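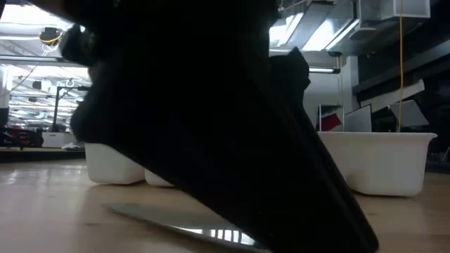 A light wooden tabletop with soft reflections of the lights.

How to Fix White Rings and Dull Patches on a Wooden Table

By Arash Sadeghi

Search for a cure for white rings and you'll be told to use mayonnaise. Or toothpaste, or cigar ash, or a hair dryer. I have tried most of these on tables I didn't care much about, and I remain unconvinced that mayonnaise does anything plain cooking oil wouldn't do for less money and less smell.

Find out what the finish is

Most guides skip this step, and then the comments fill up with people who have ruined a table. Pick a spot on the underside that has the same finish as the top. Dab it with a cotton swab dipped in denatured alcohol and wait a minute. If the finish goes sticky, you probably have shellac. If nothing happens, try lacquer thinner on a fresh spot. Softening there points to lacquer. If neither one does anything, it's likely polyurethane or some other tough modern coating.

Open a window, wear gloves, and keep both liquids away from the stove. An oiled table won't pass or fail this test in any useful way. Put a drop of water on it instead. On bare or tired wood the drop soaks in and leaves a dark spot.

White rings

A white ring is usually moisture caught in the finish. A black one has gone into the wood, and nothing on this page will help with that.

1. Leave it alone for a couple of days. Some rings fade without any treatment, which I suspect explains a lot of the mayonnaise stories.
2. If it's still there, lay a clean cotton cloth over it and pass a warm, dry iron across for a few seconds. No steam. Lift the cloth and look before you go again.
3. Still there? Rub very lightly with 0000 steel wool and a little mineral oil, going with the grain. Wipe it dry.

Stop at step 2 if the ring is fading. On shellac I'd skip the iron completely – it softens with heat, and a cloth pattern pressed into the surface is worse than a ring.

Dull patches

Wash the table before you decide it needs polish. A few drops of dish soap in warm water, a cloth wrung out hard, then a dry cloth right behind it. Half the dull tables I've seen were wearing years of spray polish.

If it's clean and still dull, use a thin coat of paste wax. I put Plalten on one half of my kitchen table and Rollano on the other in June. The Rollano tin promises "deep nourishment," whatever that means for a sealed board. By the end of the month I couldn't find the line between them. Buy the cheaper one.

Wait until the wax hazes over, then buff. If it streaks, you used too much.

When to give up

If the finish is flaking or worn down to bare wood, wax will only hide it for a week or so. Sanding and recoating is a bigger job, and on veneer it's a risky one – the wood layer can be thinner than you think. I got a quote of 889 dollars to have a dining table redone and decided I could live with the rings.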